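Home Studio Tips I Had to Be Talked Into

6 min read

Most advice for people recording at home is written by somebody who wants you to buy a thing. I've been making demos in a spare bedroom long enough to own a drawer full of those things. What follows is what survived, plus a few popular tips that I think deserve a harder look.

Turn the buffer down, but only while you play

Everyone says to run the smallest buffer your computer can stand. Fine, for tracking. If your keys feel late under your fingers, drop it until they don't. Then put it back up before you mix. I left mine low for months and blamed Moketov, my sampler, for clicks that were coming from a choking laptop. I'd even written them a rude email.

Don't trust "plug and play"

Connect the interface before you open the software. Check that the input you armed is the one the cable is in. Check that the output isn't still set to the laptop speakers. I do this every session and I still catch something wrong maybe one time in four.

And label both ends of every cable. Masking tape and a marker will do. The printed tags from the music store fell off mine by September.

Egg crates and foam

Foam squares from the discount bin take a little fizz off the top and leave the boom where it was. Egg crates do less than that. A full bookcase on the back wall and a thick rug did more in my room than the foam kit, and I already owned both. Jacinto Serrano, who mixed our last two demos, swears by heavy moving blankets on mic stands. I tried it. Vocals got drier, the low end didn't change at all, and the room smelled like a truck.

If you do hang something, leave a hand's width between it and the wall.

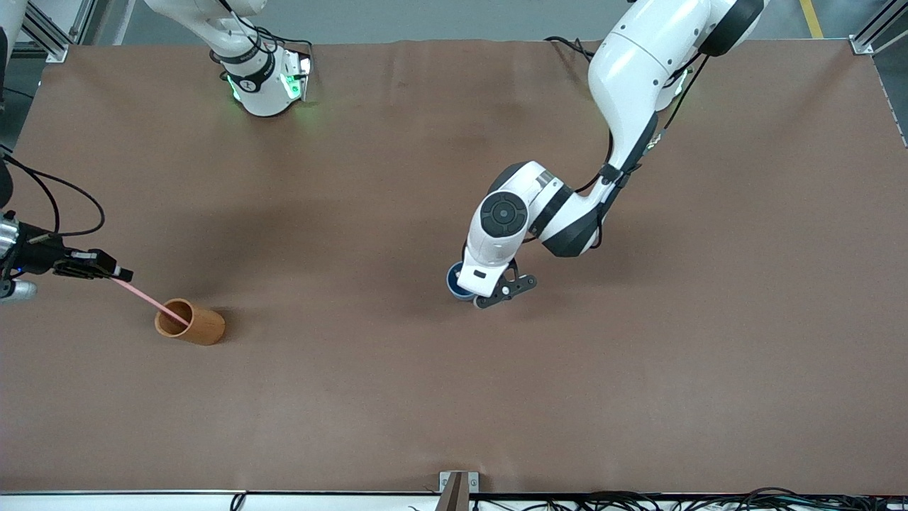 Freeze tracks before you shop for a new computer

My worst session had 334 plugins loaded across it, most of them doing nothing I could hear. A salesman quoted me $3,450 for a machine that would "handle it." I froze the synth tracks, bounced the drums to audio and deleted 11 reverbs. The old laptop has been all right ever since. Keep a copy of the session with the MIDI still in it, under a different name, or you will regret the bounce when the singer wants a new key.

Be suspicious of presets with nice names

"Warm Vocal" on the Allar channel strip is mostly a volume boost. Load it, match the level by ear with the thing switched off, and listen again. I've done this with the Kevance compressor too and could barely pick which was which. Teun Dewulf says he can hear the difference. He hasn't wanted to try it with his eyes shut.

Save like you don't believe in autosave

New file name every time you make a change you couldn't repeat. Copy the folder to a second drive before you shut down. Autosave once kept a perfect copy of my project from just after I'd erased the bass.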